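About Jestico

Jestico is a supplier of evenweave fabric, linen and stranded thread for counted needlework. We cut fabric to order, wind thread onto cards and pack kits for designers who do not want to do this work themselves. We also run a small school of counted stitching, described further down.

The business was started by Tolera Gashaw, who had been dyeing linen at home and selling it to other stitchers by mail. The dyeing is still done in small batches. Everything else has moved into the workroom on Kincaid Street, where the cutting tables and the thread storage are.

What we sell

Fabric is sold under two names. Pelidura is our plain line: undyed and solid-color evenweave, cut on the thread. Anden is the hand-dyed line. Pelidura is restocked from the same mill and should match from one order to the next. Anden will not match between dye lots, and each piece carries a lot number on the selvage tag. If a project needs more than one piece of Anden, order all of it together.

Thread is six-strand cotton, wound on cards. Every card is marked with a color number and a lot number. We do not sell metallics or silk.

Cutting and tolerances

A cut is made by drawing out one thread and cutting along the gap. This is slower than cutting against a ruler, but the edge follows the weave and the stitcher can count from it. The finished cut is never smaller than the size ordered. It may be a little larger on one side, depending on where the drawn thread falls.

Edges are not finished unless you ask for it. Finishing is a zigzag stitch in cotton thread, placed outside the ordered size. Fabric with finished edges cannot be returned, and neither can any Anden piece that has been cut to a custom size.

Thread count is checked on every new bolt before it goes on the shelf. We count in both directions, in three places across the width. A bolt that is uneven between warp and weft is sold as seconds and labeled with both counts. Seconds are good for finishing practice, pillow backs and surface embroidery. They are not suitable for a chart where a square has to come out square.

Kits for designers

Designers send us a chart, a thread list and a stitched model or a clear scan of one. We work out thread lengths from the stitch totals in the chart, add an allowance for starts and stops, and round up to the next full length. The minimum run is 100 kits. Runs above 200 are packed in two deliveries – the first when half the order is ready, the second when it is complete.

A kit contains fabric, sorted thread on a card, two needles and the printed chart. Copyright in the chart stays with the designer. We do not keep chart files after the run is closed, so a reprint needs the files to be sent again.

Dyeing

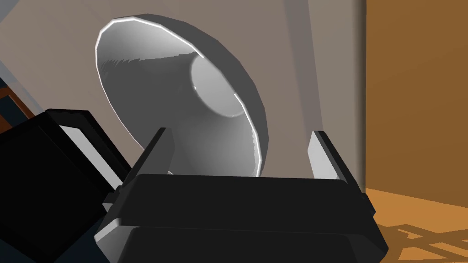
Anden is dyed with fiber-reactive dye, which bonds to the cotton or linen instead of sitting on top of it. Each batch is soaked, dyed, left to cure and then rinsed until the water runs clear. A strip from every batch is stitched with white thread, washed and dried before the rest is released for sale. Dark reds and navy get a second wash test.

We still advise washing finished pieces in cool water with a mild soap, and rolling them in a towel to take out the water. Do not wring. Press face down on a padded surface while the piece is slightly damp.

The school

Classes are held in the front half of the workroom. There is a beginner course in counted cross-stitch, a course in drawn thread work and a course in reading and drafting charts. The drafting course starts in April and assumes you have finished at least one charted piece. Materials are included in the fee. Bring your own scissors and, if you use one, a magnifier – the overhead lighting is good but the tables are set low.

Students may buy fabric at the cutting table after class. Custom cuts ordered there are mailed with the next day's parcels.

Orders and contact

Orders can be placed through the shop pages or by letter. Please include the color number, the size in inches and whether you want the edges finished. Questions about a dye lot are answered faster if you quote the number on the tag.

Page last revised 25 Aug 2023.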